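Section 2: Weighing out a sauce

Okay, scale time! I wrote this part of the Grilwood sauce guide for people who, like me, used to pour by eye and then wonder why every batch tasted different.

1. Put a mat down on a flat table and set the scale in the middle, buttons facing you.

2. Switch it on with nothing on top and let the display settle at zero.

3. Get your cup and squeeze bottle within reach — one on each side works for me.
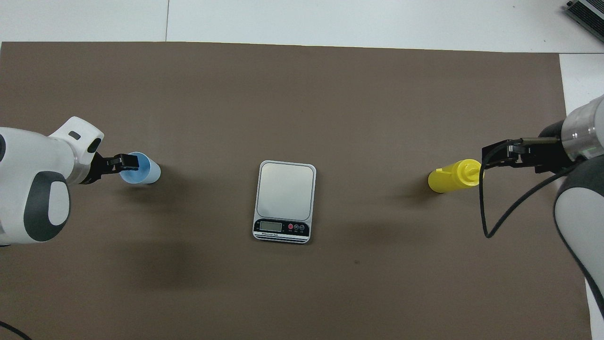
Cup, scale and yellow squeeze bottle on the brown mat.

4. Stand the cup in the center of the platform and zero the scale again. You want the weight of the sauce, and the cup doesn't count.

5. Squeeze slowly until you reach 205 grams. Go really slowly for the last 10 (I overshoot every single time I rush).

Note: If the reading jumps around, check that the mat isn't bunched up under the scale.

Caution: Don't rinse the scale under the faucet. A damp cloth is plenty.

6. Move the cup to a shallow metal tray before you add anything else, and stand the bottle upright beside it. Drips on a tray wipe right off — drips on paper, well, they don't. 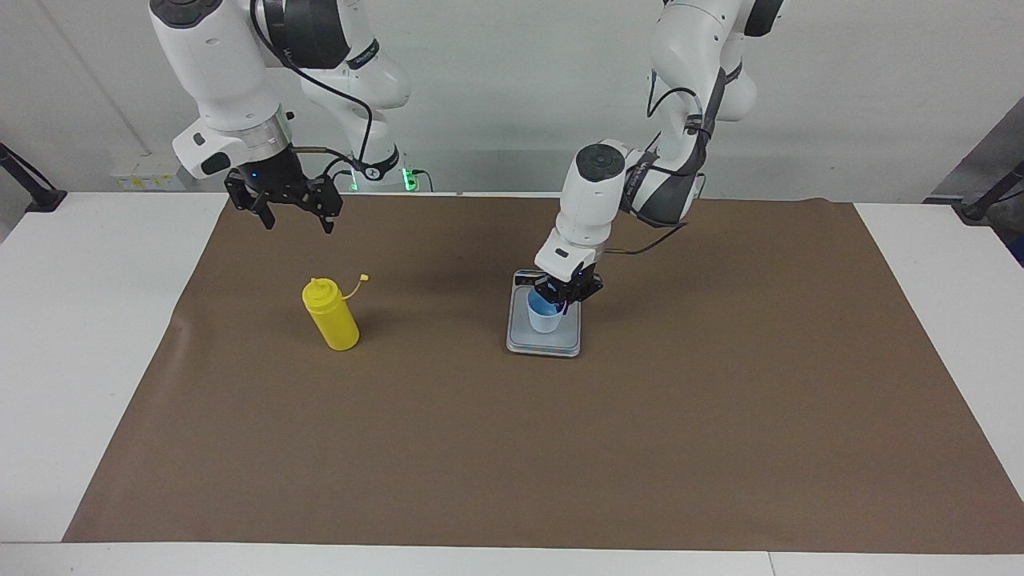

Lungile Mokoena writes that she zeroes the scale a second time for thick sauces too, and that snapping the cap shut between pours keeps the nozzle from crusting over.

7. Close the bottle, wipe the nozzle and turn off the scale. Cleaning the tray is in Section 3.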